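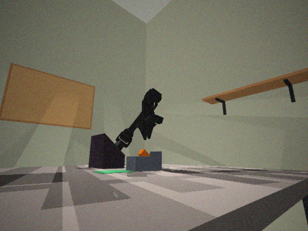
Re: Doolan League keeper rules, are we voting or not

Filed under: Fantasy Baseball > Keeper & Dynasty > League Talk

Print this thread | E-mail to a friend

trallex_mike
ok so 16 Jan 2022 and we still have no keeper rule for this season. Last year was 2 keepers each, lose the round you drafted them in. Simple. Can we just run it back?

sinkerslider
No. Ninex team had a guy he kept in the last round three years running. That's not a keeper rule thats a coupon. Needs to go up a round every year.

trallex_mike
He drafted the guy. He earned it. Nobody else wanted him.

plovier_nine
Agree w/ sinker. Escalator of 2 rounds per year, and waiver pickups cost you a 10th. Every other league I'm in does it like this.

ninex
Hi, I'm the coupon. Finished with 2680 points and came in fourth so I don't see what the crying is for. If it goes up a round each year fine. But start it this year, not backdated. I traded in September based on the old rule.

sinkerslider
You traded a closer on the DL for him lol

ninex
IL. And the closer came back and won you a week

plovier_nine
Backdating is dumb I'll give you that. Start the clock now, everybody gets year one at the old price.

deadpull_hitter
Can someone explain the waiver thing again. If I pick a guy up in May and somebody drafted him in the 6th and dropped him, is he a 6th or a 10th?

plovier_nine
10th. Drop kills the draft price.

deadpull_hitter
Then I drop my own 3rd rounder, grab him back after waivers clear and keep him as a 10th. You see the problem

plovier_nine
somebody would claim him

deadpull_hitter
Not if he's hurt. Not in August when half the league has quit. I had 933 points the last stretch and was playing against empty lineups

sinkerslider
ok, so drafted players hold their round no matter who drops them. Undrafted = 10th. Done.

trallex_mike
I still think this is a lot of bookkeeping for a league where two teams forgot to set a roster on opening day. Who is tracking all this? site doesn't do it.

ninex
Spreadsheet. I'll do it if I get to keep my guy at year one price

sinkerslider
you were already getting that

ninex
then I'll do it for free I guess

trallex_mike
Fine. Poll goes up tonite. Options are old rule, or one round per year starting now, or Plovier's two rounds. Drafted players hold their round in all of them. Majority wins, no whining.

plovier_nine
Two is better. One round does nothing on a guy from the 22nd, you keep him till he retires.

deadpull_hitter
Put a max of three years on it then

trallex_mike
Not adding more options. Vote.

deadpull_hitter
voted one round. also when is the draft, I need to ask off work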